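Ellix cordless stick vac, five months in

Bought this in September after our old canister finally died mid-stairs. Paid 200 for it on sale, plus tax. Two adults, one kid, one cat with long hair, mostly hard floors and one shag rug I regret. Here's how its going.

Setup took no time. Wand clicks into body, head clicks into wand, hang the dock if you want the dock. I did not want the dock. Screws that came with it were junk, used my own when my wife overruled me.

Suction first. Three levels. Low is fine for crumbs and dust, medium is where I leave it, high is for the rug and for showing off. On high it eats the battery so fast you learn to plan your route. Medium gets me through the kitchen, hall, and both bedrooms, then it starts blinking at me somewhere in the living room. The charge takes all evening. A second battery would fix this and they want way too much for one.

Hard floors are what it's good at. The soft roller picks up fine stuff, flour, litter dust, the grit that comes in on shoes. Doesn't fling cereal across the room like the old one did. It does leave a line of dust right along the baseboard, maybe because the roller stops short of the edge of the head. You have to come back with the crevice tool. Every time. My friend Krisztina has the Ullon, costs more, and she says hers does the same thing so I feel a little better. 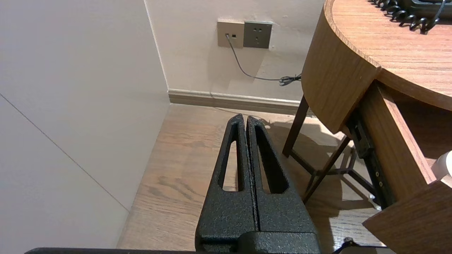
Light wood floor. Shows every speck, so a decent test for any vacuum.

Now the rug. Not great. The stiff brush head digs in and then kind of stalls, and you get that smell like warm rubber. Low pile would be fine I think. I tried it on the car mats and those came out really clean, so it's not a weak motor, it just hates shag. Who doesn't.

Cat hair – better than expected. The roller still wraps, but you can pull the end cap off with your thumb and slide the hair off in one disgusting sleeve. No scissors. Old one needed scissors and swearing.

The bin is small. Emptying it over a trash can is ok if you hold it low, otherwise you wear it. The little rubber flap at the top catches fluff and wont let go, I use a chopstick. Filter rinses out but has to dry a full day, so do it at night when you don't need the thing, or buy a spare. I bought a spare. Still in the drawer.

Noise: fine. Can run it on low while the kid watches cartoons and only get yelled at a little. High is a hair dryer.

Weight is where I'd knock it. Motor is up by your hand, so on floors its nothing, but do the top of a bookcase or the ceiling fan and your wrist knows. Also it won't stand up on its own. Lean it on a counter and it slides down and hits the floor. Mine has a chip in the bin already from this – still seals, looks bad.

Customer service, one contact. The trigger stuck on in the second month. Emailed, got a reply from a guy named Kaiwen Dai next morning, new handle showed up that same week, no fight. Good.

Would I buy again? For hard floors and a smallish place, yes, at the sale price. Full price no. If you have real carpet get something with a cord.

4 out of 5. Would be higher if it stood up.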